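We use cookies to remember your settings and to see which articles get read. Accept all | Manage choices

Three grippers, one thin rod and a lot of swearing

2020-11-24
By the workshop blog editor

I'd been promised tea and a demonstration, and I got the tea straight away. The demonstration took rather longer, as the simulator was halfway through a batch when I turned up at Ridstead and it doesn't like being stopped. So we sat on two swivel chairs in front of a monitor and talked while little grey windows opened and closed in the corner.

The engineer I'd come to see asked me to leave her name out of it ("my mum will only print it off") but was happy for me to write down everything else. She has spent most of the autumn comparing grippers for a job that sounds like nothing at all. There's a small part with a blocky end and a long thin stem. The arm has to take hold of it by the stem and carry it off to a fixture. A child could do it. I said so, which was my first mistake.

"A child has skin," she said. "A child has fingertips that squash, and if she misses she has another go without thinking. I've got two hard plates and a number that tells me how far apart they are."

She has been looking at three of them. Skelard is the one she started with, a plain parallel gripper where both jaws slide in along a straight line. Gavalas is a linkage type, with bars and pivots out to the sides, and the fingers swing a little as they close. Hilila is a soft one, all rubbery pads, and she'd more or less made up her mind about that before I'd got my coat off.

"Lovely for fruit," she said. "Lovely for anything you'd be upset to bruise. But it wraps round the stem and then you don't know what angle the stem is at any more. It could be leaning. You put it in the fixture and it jams, and then you've got a soft gripper pushing very gently at something that's never going to go in."

I asked why she didn't just stay with the Skelard, if it was the simple one. She made a face. The trouble, she told me, is room. The jaws themselves are fine, she likes the jaws, but the body behind them is wide and square and it wants to be exactly where the block end of the part is. She can come in from underneath, or from the side at a slant, and both of those mean the arm has to fold itself up in a way it doesn't enjoy. "You get to the last 10 millimetres and the elbow says no."

So she'd moved on to the linkage one, and this is where she got properly cheerful and pulled her chair in.

Everything she does starts in simulation. The real arm is across the corridor, and she's allowed on it in the afternoons if she asks nicely, but she can get through 1000 grasps on the computer before lunch and nobody has to pick anything up off the floor. Each one begins with the part in a slightly different place. The camera view comes from the wrist, looking out along the fingers, and that's also what the controller gets to see. It doesn't get a nice wide shot from across the room.
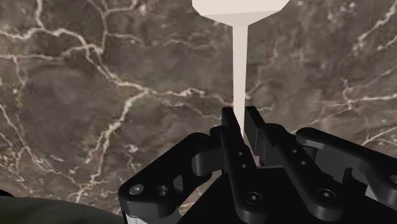

"People always ask why I don't just put the camera somewhere sensible," she went on. "And I did try it! I had one off to the side for a fortnight. You get a beautiful view of the arm's back. The moment it reaches for anything, it's standing in its own light, so to speak, and the bit you care about is behind the bit you don't."

The wrist view has its own problem, she admitted, and it's the same problem in a smaller coat. The fingers get in the way. Just when the stem is going between them, at the very moment you'd most like to know where it is, the fingers start to cover it up. With something fat like a mug it hardly matters, there's plenty of mug left over to look at. With something thin you can lose the end altogether.

What does she do about it, then? She remembers where it was, basically. Or the controller does. It takes its last good look a little way back, keeps that, and then trusts itself for the rest of the trip. She tried two controllers on each gripper. The first one stops, looks, moves a bit, stops again. The second keeps moving and corrects as it goes. I'd have put money on the second and I'd have been right for the parallel gripper and wrong for the linkage one, and she seemed delighted by this.

"Because the fingers swing," she said, doing it with her hands. "They don't come straight in, they come in and very slightly forward. So if you're still travelling when they start closing, the tips aren't where you thought. You've got to finish arriving first. It took me ages to see it. I kept blaming the camera."

She showed me her notes for that week, which are in an ordinary lined exercise book with a coffee ring on the cover. Out of one set of 40 tries with the moving controller on the Gavalas, she had almost half marked with a little "p" for "pushed", meaning the finger had met the stem side on and nudged it along. With the stop-and-look controller the column of p's went down to 2. She had drawn a small flower next to it.

I wanted to know about the backgrounds, having noticed that every time a new run popped up on the monitor the surface was something different -- a sort of concrete, then a lurid green, then planks. It looked like somebody flicking through a kitchen brochure.

"That's on purpose, and yes, some of them are horrible," she said. "If I train it on a plain grey table it learns that anything that isn't grey must be the part. Then you take it across the corridor where there's a scratch on the bench and it tries to pick up the scratch." She reckons the busy patterns are the most useful, the ones with lines running all over the place, as a pale line on a dark surface is not so very different from a pale stem if all you've got to go on is pixels. When a controller can cope with those she starts to trust it a bit.

And does the simulator itself tell the truth? I asked this one carefully, having been told off about the child. She wobbled her hand. On where things are, yes, she said, very nearly always. On how things touch, not so much. The friction is a guess. In the computer the stem either sticks to the finger or slides along it, and in life it does a bit of one and then a bit of the other, depending on who's been handling it and what they had for lunch. She won't quote anybody a success rate from the simulator for that reason. She'll only say that one gripper beat another, on the same starts, with the same settings.

We did go across the corridor in the end. I was allowed to hold the Gavalas, unplugged, and open and close it by hand, and I can report that it's heavier than you'd think and very satisfying. You can feel the swing she was on about. It's tiny. I wouldn't have known to look for it.

I was also allowed to hold the Hilila, which felt like shaking hands with a washing-up glove.

Her favourite, if I pushed her? She wouldn't be pushed, not completely. For this part she would buy the linkage one tomorrow, fit narrower fingertips and use the slow controller, and put up with each pick taking longer. If the part were flat, or if someone redesigned it with a shorter stem, she'd go back to the Skelard and be glad of it. She has asked about the shorter stem. She has asked, she says, more than once. The answer was that the stem is the length it is.

There's still the matter of the screws. I hadn't heard of the matter of the screws until we were packing up, when she got quite heated about it. To change the fingertips on one of these grippers you need one size of hex key, and to take the gripper off the arm you need another, and the two are so close that the wrong one goes in and turns just enough to chew the socket. She now keeps both keys on a loop of string, with a blob of nail varnish on the small one. It's the best improvement she has made all year, in her opinion, and it isn't going in the report.

The next job is the fixture end, the putting down. She thinks it'll be harder than the picking up. I've asked if I can come back for that in the new year, and she said yes, as long as I bring the biscuits this time.

Last updated: November 2020

Enjoyed this? Sign up for our newsletter and we'll send you new interviews as they come out. You can unsubscribe whenever you like.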